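Notes on demonstrating suturing by teleoperation

29 Mar 2025
By M. Wilczyńska
4 min read

We are collecting suturing demonstrations at Wodbridge, and my part of the work is at the console. I drive both instruments by hand and the logger stores the joint positions, gripper commands and video. The target for the first set is 793 episodes. An episode is one stitch, from needle pickup to cut thread.

The controller software is Akorik, which we have run since July. It scales my hand motion down and passes it to the instruments. There is no force feedback, so tension has to be judged by eye.

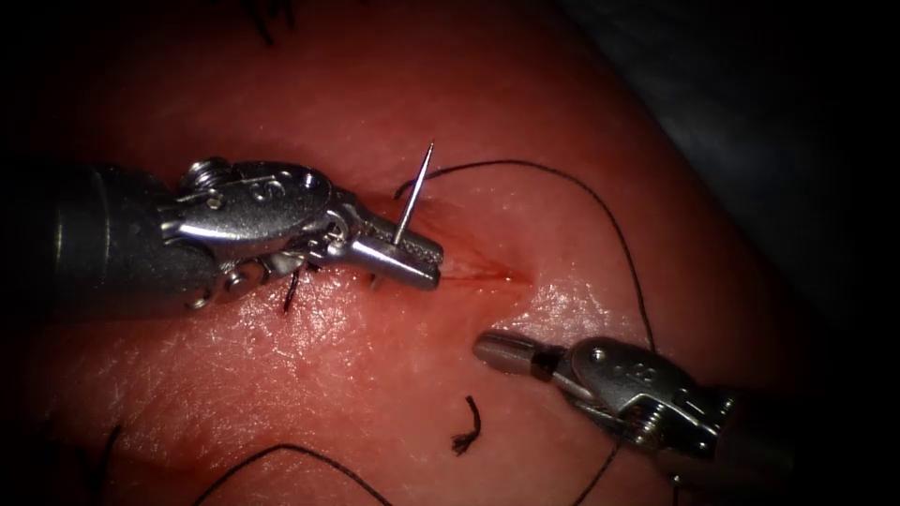
Needle orientation before the first bite accounts for most of my discarded episodes. If the grip is wrong, the wrist runs into its joint limit halfway through the rotation and the demonstration teaches a bad recovery. I now stop and check the angle before moving toward the pad. With the needle standing nearly upright in the left jaws and its point away from the surface, there is still a decision to make: rotate the wrist or regrasp with the right instrument. I regrasp if the right jaws are empty and the thread is clear of them. The policy copies hesitation, so pauses longer than 9 seconds get trimmed.

Thread handling is the second problem. A long tail gives the camera more to track and catches on the wrists. I pull it through in several short strokes and park the slack on the far side of the incision. Short cut pieces stay on the pad between episodes. I would sooner have the policy see some clutter in training than meet it for the first time in testing.

The labels are kept simple:

1. Grasp. Starts when the jaws close on the needle, ends when the needle is oriented.

2. Drive. Starts at contact with the tissue. The needle stays clamped in the left jaws and the right instrument waits close by, ready to receive the point.

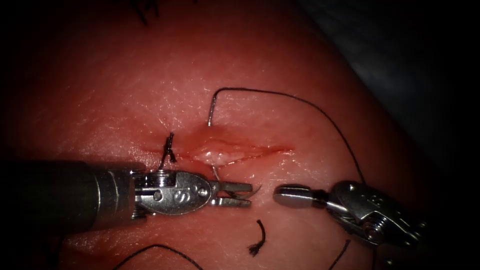

3. Pull. Ends when the tail reaches the marked length.

4. Tie and cut. Logged as a single phase, because splitting it gave inconsistent boundaries between operators.

The first training run used 100 episodes and the second added 50 from the Burby site, recorded with the same labels. Grasp improved with the extra data. Drive did not. I plan to re-record the drive phase with a slower rotation and leave everything else as it is.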